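Robots ménagers : la porte, ça va. Le reste, pas encore
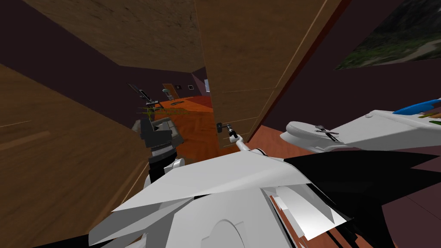
Toujours pas de robot pour faire le ménage à votre place. C'est en gros ce qui ressort des essais publiés en juin par Ekia, qui teste depuis l'hiver des machines à deux bras sur des corvées ordinaires – portes, vaisselle, lessive, rangement.

Au total, 1000 essais en simulation, dans des logements virtuels. 554 menés jusqu'au bout sans intervention. Un peu plus d'un sur deux, donc. Pas de quoi rendre son tablier.

Dans le détail, c'est très inégal. Ouvrir une porte à poignée, la machine y arrive le plus souvent. Passer ensuite dans la pièce, prendre un objet, le poser au bon endroit : là ça coince. Les salles de bain restent le point noir, trop étroites, trop de choses posées un peu partout.

« Chaque geste pris à part, on sait faire. C'est l'enchainement qui casse », résume Nahom Zeleke, responsable des essais chez Ekia. Il parle d'une soixantaine de secondes pour franchir une porte et se replacer de l'autre coté. Un humain n'y pense même pas.

Et en magasin ? Même prudence. L'enseigne Zudinance a essayé la mise en rayon de nuit dans son point de vente de Fenddale. 16 références seulement, toutes en boîtes rigides. Les sachets souples, abandonnés au bout de quelques nuits. L'enseigne ne dit pas si elle continuera.

Chez Sayegh, concurrent direct d'Ekia, on promet un premier modèle pour les particuliers, mais ni prix ni date. Le fabricant n'a pas répondu à nos questions.

Prochaine étape pour Ekia : les mêmes taches dans un vrai appartement, avec de vraies portes. Résultats attendus à l'automne.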